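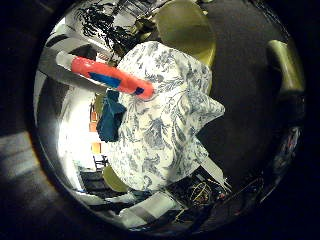
Home | Projects | Minutes | Contact

4 min read

Cindard Handling Project
Minutes of the collection meeting, Saturday 9th March

Chair: Aiman Kwok
Present: collection team, labeling team, two guests from Manurung
Apologies: the Lendier liaison, who sent written comments (see item 5)

1. Minutes of the last meeting

Agreed with one correction. The line about "retiring the towels" should read "resting the towels". They are coming back, and the labeling team would like that on record!

2. Where we are with the cloth set

Aiman reported that we now have 79 accepted examples of mixed soft-goods pickups, and the room was very pleased with that. The early sessions were all single cloths laid flat, and the model got good at exactly that and very little else. Since we switched to bundles - patterned cloth, plain cloth, something odd on top - the examples have become much more interesting to look at and much harder to label, and everyone seemed to think this was a fair trade.

The floral toile cloth in slate blue on white got a long discussion of its own. The labeling team find it the most difficult item in the bin, and also the one they would least like to lose. When it bunches up, the print breaks across the folds and it gets hard to tell a crease from a line of stems. The brightest lobes wash out nearly to white. One labeler said she had started tracing the edge of the shadow first and coming back for the leaves, and that her second pass now agrees with her first far more often. She will write this up as a half page for the labeling guide.

The coral-orange piece with the blue stripe was praised as a good companion item. It shows up clearly against the toile, so even in a messy bundle there is one outline the labelers can agree on quickly. The teal fabric is in between: easy where it lies beside the white, less easy once it crumples and overlaps.

Agreed: keep all three in the bin through the next round.

3. Wrist view

The collection team talked through the wide view from the wrist. It bends everything toward the rim, and the guests from Manurung asked if we planned to straighten it before training. Aiman's answer was no for now. The model will see the same bent view when it runs, so it may as well learn from it. There was a lively back and forth on this. The Manurung side have had better results with flattened views on their own bench, but they work with boxes and tubs, where straight edges matter a great deal more.

Settled on a small comparison. Same examples, trained both ways, judged on the same held-out bundles. Everybody wants to see this one.

A related point from labeling: things near the rim should be marked "unclear" when they are unclear. Some of the newer labels name objects at the far edge with a confidence the view does not support. A wrong name costs us more than a blank.

4. Background and lighting

Long item. Bright wall areas throw off the exposure, and a white cloth in front of a bright wall is where we lose the most edge detail. One suggestion was to hang gray sheeting behind the work area. Aiman was against it, and said so at some length: people's homes have bright walls, plants, chairs and cables in them, and if we tidy all of that away we will teach the model to work in a cupboard. The feeling in the room went the same way.

Compromise reached. We leave the background alone but vary the time of day, so that the bright areas move around from session to session. The session sheet gets a new box for blinds up or down.

Cables: the collection team will keep them clear of the fingers' path. They may stay in view.

5. Comments from Lendier

Read out by the chair. They like the soft finger surfaces and asked how often we clean them. (Start of each session, with a damp cloth.) They also asked for failed pickups to be included in the next delivery. This got an enthusiastic yes from labeling, who have been saying it for months. A slipped cloth tells you a lot about where the grip should have been, and at present we throw those recordings out before anybody looks at them.

Agreed: failed pickups are kept from now on, in their own folder, with a short note on how they ended.

6. Drovard storage

The move to Drovard is done apart from the oldest recordings. Playback is quicker, and labelers can now step back and forth through a grasp without waiting. Two small complaints: the search box ignores fabric names, and the thumbnail always shows the first moment of the recording, when the fingers are usually still open. Aiman will ask if the thumbnail can be taken from the middle.

7. Actions

Aiman - thumbnail and search questions to Drovard; reply to Lendier
Labeling - half page on shadow-first tracing; reminder about "unclear"
Collection - blinds box on session sheet; folder for failed pickups
Collection with Manurung - set up the bent and flattened comparison

8. Any other business

A request for more knitted items. Socks were mentioned, then scarves, and then rather a lot of people offered things from home. Please check with collection before bringing anything in, and nothing with loose buttons.

The open afternoon is still planned for June. Ideas for what to show go to the chair.

Meeting closed. Several people stayed on to watch the newest recordings.

6 comments | 2 shares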